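Following the Order: What I Learned Sitting Next to the Returns Desk

Operations and Customer Experience, final project report
May 22, 2025

When we had to pick a business process to study, most of my class went for something big like airline check-in or bank loans. I went for returns. I work part-time at Tronero, a small online retailer that sells bits and pieces for the home and office, and I'd been hearing customers grumble about returns since my first week there. So I figured, why not get marks for it?

My question was pretty simple. How long does it take from the moment a customer asks to send something back until they get their money, and who touches the request along the way? I was allowed to trace 60 closed returns from our Hepburn warehouse, with all the customer details taken out. I also sat beside the returns desk for 5 shifts and wrote down everything that happened to each request (my handwriting got very bad by the end of it).

I should say up front that I went in with a theory. I was sure the warehouse was the slow part, probably because I work in the office and that's what everyone in the office thinks. The warehouse people think it's the office, naturally.

Both sides were a bit wrong. Checking in a parcel at Hepburn was usually done the same day it came off the truck. The trouble was the gap afterwards. The warehouse marked an item as received in its own system, which is called Akutach, but the refund team works out of a shared inbox and can't see Akutach at all. Somebody had to export a list and email it over, and that only happened when somebody remembered. I watched one list sit in a drafts folder for an entire shift – it was all filled in and ready to go!

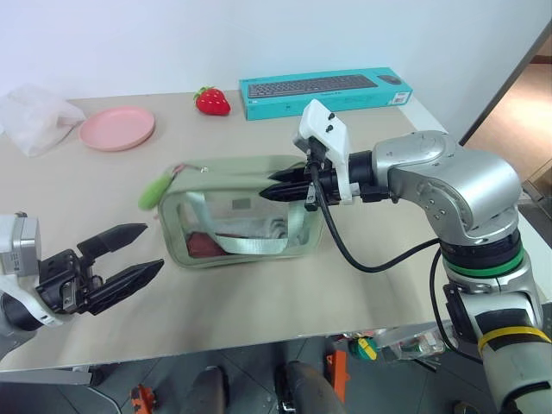 The other thing that surprised me was how the reason codes were used. Customers choose from a drop-down menu when they ask for a return, and the menu is way too long. It even has a code 99, which just means "other", and it was easily the favourite. That's a shame, because the reason is the one piece of information the buying team would love to have. If a colour looks different in person or a size is off, they could fix the listing, but all they get is a pile of "other".

I tried out a shorter menu on paper with a few classmates and they found it a lot easier, although I realize classmates aren't the same as paying customers. I'd want to test it properly before making any big claims.

My recommendations to the company came down to 2 changes. First, give the refund team read-only access to Akutach so they don't have to wait for an email. Second, cut the reason menu down and add a little box where people can type what went wrong. Neither one needs new software. My manager liked the first idea right away and was less keen on the second, mainly because of the reporting templates that would need redoing.

There are some limits I have to own up to. I only looked at one warehouse, and I know the one in Gomel handles its returns differently, so I can't say any of this applies there. I also only traced closed returns, so the really messy ones that were still dragging on aren't in my numbers. And people probably worked a bit faster with me sitting there holding a clipboard – I know I would have.

If I did it over again I'd start by talking to customers. I spent nearly all my time on the inside of the process and only read their emails afterwards, and the emails were the best part. Hardly any of them complained about the wait itself. They complained about not knowing whether the parcel had arrived, and I hadn't even put that on my tracking sheet. The access change is supposed to be set up in June, and I've asked if I can trace another batch once it's running.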